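Cheap fingers, good pads

I have spent way too much of my own money on grippers this year, so I'm going to say the thing I keep saying to my friends at dinner: most of us are buying the wrong half of the tool. We pay for the motor, or the linkage, or the fancy controller, and then we stick whatever pad comes in the bag on the end and wonder why a pencil keeps spinning out of our grip.

My first hand-held gripper was a Mivent. It cost me 400 dollars and it's a lovely piece of work, smooth all the way through the squeeze, with a trigger that feels like a good camera shutter. The second was a Grulldale kit that I put together on the kitchen counter in July for 50 dollars, plus a bag of screws I had to go out and buy myself. The Grulldale rattles. It has a bit of slop at the joints and I don't love the handle. And I reach for it far more often, all on account of a set of textured pads from Lukthorpe that I put on it one night when I was bored!

People test grippers on blocks and mugs. I get it, blocks stack nicely and mugs have a handle, and both look great in a clip. But a block will forgive nearly anything. If you want to find out what a gripper is really like, go and get a bundle of chopsticks and put it on the floor.

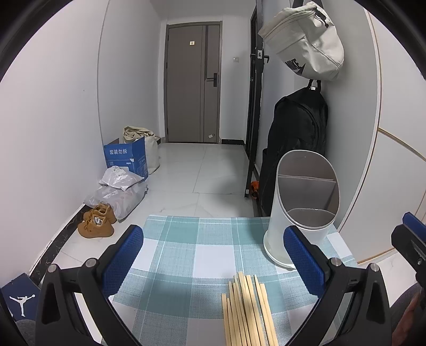

Blue textured pads, fingers wide open, chopsticks on the plaid mat.

Chopsticks are mean. They're thin, they roll, and a bundle of them changes shape the second you touch it. Squeeze too high and the bottoms splay out. Squeeze too hard with a slick pad and the middle ones shoot forward like a bar of soap. A mat helps a little, and it makes things worse too, because now the fingertips can catch on the cloth on the way in. I like that. My home is full of cloth and clutter and so is yours, and I'd like my tools to cope with it.

I did 64 grabs with each gripper, same bundle, same mat, smooth pads on the Mivent and the textured ones on the Grulldale. The cheap one dropped the bundle 3 times. I stopped keeping a proper tally on the other one somewhere in the teens, partly out of annoyance and partly because my knees hurt. Not a fair fight, I know - different pads, different frames, one tired person doing all the squeezing. A friend who works with the Gebru controller told me I should be logging finger force if I want anyone to listen to me. Fine, maybe I will.

But I don't think you need a force log to spend your money better. Buy the plain frame. Buy two or three kinds of pad and swap them until your worst object stays put. Then, if you still have cash left and you still want the nice trigger, go for it, I won't judge. I'm putting the Lukthorpe pads on the Mivent this weekend, and I have a bad feeling it's going to be my favorite again.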